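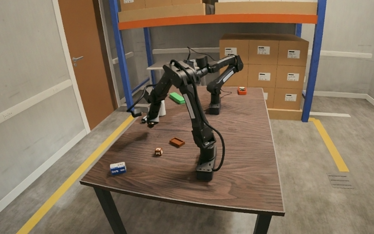
Natanael Godoy
October, 7:40 in the morning

1/ I spent most of last night going back over our house rules for two arms sharing one table, and since a few of you asked after my last thread, I thought I'd write them out properly. Get a coffee, I do go on a bit.

2/ First rule, and the one I'd keep if you made me throw out the rest: every bit of space over the table belongs to one arm at a time. You ask for it, you get it, you give it back. It doesn't matter how empty it looks or how sure your planner is.

3/ We used to split the table down the middle and call it done. That's fine for the grippers, but the elbows don't care about your line! Two arms can be picking things a comfortable distance apart while their upper links cross over each other. So now we check the whole arm, from base to fingertips, on every move.

4/ Cables count as part of the arm. I'll say it again for my dear friend Gordon Perron, who has heard it 100 times: cables count. A loop hanging off the side of a lower link goes in the collision model with a fat margin around it, and if the loop gets re-routed, the model gets changed the same day.

5/ Speed. Both arms drop to 15 percent whenever their reserved zones touch. Cremilda Batista argued for something fancier that scales with distance, and she may well be right in the long run, but a flat number is so easy to check in a log – and I'm the one reading the logs.

6/ Next, the object list. We keep small boxes, a tray, a cube, a bright green block, that sort of thing, and each one has a written size, a weight and an allowed grip. If it isn't on the list, neither arm touches it. Please don't sneak your favorite mug into the scene file (you know who you are, and I love you).

7/ Floor markings get modeled too. People laughed at me over this one. But if the yellow lines in the sim don't match the yellow lines at Sivwood, then your keep-out zone is a guess, and I'd much prefer to find that out at my desk.

8/ Before anything moves to the real cell it has to do 600 runs in sim with no contact between arms. One touch and the count goes back to zero. Duygu Bayram got to 276 last week and had to start over, and she was a lot more gracious about it than I would have been.

9/ Stopping: when one arm faults, both stop. We tried letting the healthy one finish its move and I really didn't like it. You end up with one arm frozen in a spot the other one still thinks is free, and then some poor soul has to untangle them by hand.

10/ And write down who restarted it, and what they changed first. A name and one plain sentence will do. "Fixed it" is not a sentence, Cleiton.

11/ I still don't have a good rule for handovers, where both grippers need the same space on purpose. At the moment we ban them. If your team does this and is happy with it, please tell me how you word it – replies are open and I'll read every one, probably with lunch.

Filed under: Robots at Work, Shop Rules & Safety

Contact | © Natanael Godoy | Back to top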